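Ticket 371 - Clerkden Facilities Help Desk
Site: Brarnemham Annex, Room 33
Category: Heating and ventilation
Priority: Normal
Status: Awaiting parts

Reported: The wall thermostat shows 6 degrees above the set point from mid-morning onward. Occupants have asked for the heating to be turned down.

09:40 - Thermostat restarted. Reading unchanged.

11:15 - Valve on the supply line inspected and found stuck partly open. The Treloar control panel in Room 314 shows the valve as closed.

13:30 - Valve freed by hand and tested twice. It stuck again on the second test. Replacement actuator ordered from Mirnamlow.

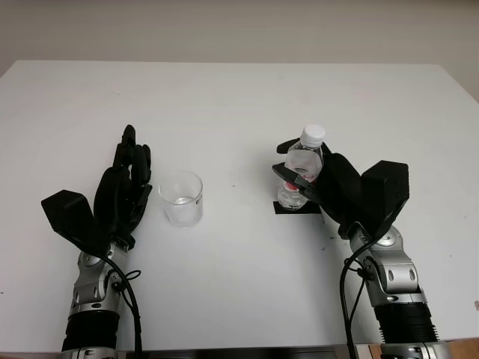

14:05 - Schedule for this zone set to manual until the part is fitted. Staff are asked not to adjust the thermostat during this period - changes made at the wall will not reach the valve. The next visit is booked for Saturday morning, and the ticket will remain open until then.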